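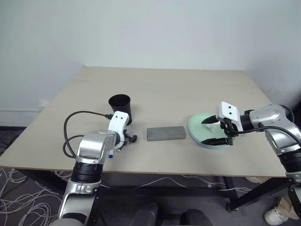
Two-arm cell on the lid station: what happens to the people who did it by hand?

Posted by Saimi Ruotsalainen in Work and Workplace, Sun 26 June

I work at a packing plant in Brelport. Our line handles kitchen sets, and the last job before boxing is lids: pick one up by the knob, check the rim, put it on its container, pass it along. Three of us do that on each shift. Management has been trying out a two-arm robot on a table in the side room, and they say it will go on the line in November. They call it the Halliday table, after the room.

We've been told there are no layoffs and that we will be "moved to supervision." I can't get a clear idea of what that means. Does one person watch the robot all day? Does the pay grade change? And what happens to the quota? Ours is 2,320 lids a shift with three people. If you have been through this, please tell me what your day looked like afterward.

Eetu Heiskanen

We went through it at Greter two years ago, different product but the same kind of job. Two of the four people at my station stayed with the arms and two went to receiving. I stayed.

My day is mostly loading trays, clearing stoppages and doing the rim check, which they left with us. Lids with a knob were fine for the gripper once the trays held them level. Anything that came in at an angle got dropped or pushed. In the first month I was clearing a stop every few minutes and was more tired than when I did it by hand. It got better after that.

The quota went up to 3,902 and it was set before anyone had run a full shift. Ask now how they will set yours, and ask whether stops for maintenance count against you. Ours did until we complained.

Pay grade: mine went up one step, but only after I finished the training for restarting the cell. The people moved to receiving stayed where they were. Get the new job description in writing before November. "Supervision" was used at our place too and it did not appear on any paper.

One practical thing. My wrists are much better and my back is worse, from bending to the trays. Ask for the tray rack to be at waist height.

Jitell

depends on the company. my cousin's plant bought one and it sat under a cover half the year

Jitell

also check if you have a union rep, they should be in the meetings about this already. there was a one time payment of 250 for doing the training where I work but you had to apply for it and most people missed the date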